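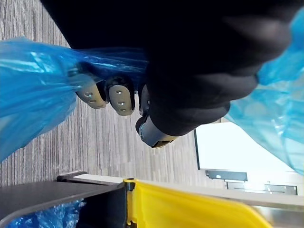 Clillska carpet spray: your questions

Does it work on old stains?
Sometimes. Prendley, who make it, say "any stain, any age". I tried it on a coffee mark from November and got a paler coffee mark.

Is it worth $17?
Hard to say yes. Dish soap and warm water did nearly as well for me, and I already had those.

What about the 394 five-star reviews?
Read a few. Plenty repeat the same sentence - make of that what you will. 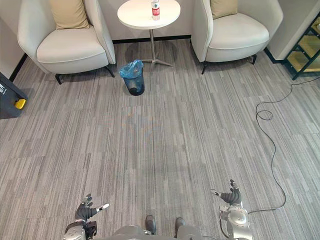
Can I get a refund?
Within 67 days, supposedly. Noemí Contreras wrote in to say hers took two emails.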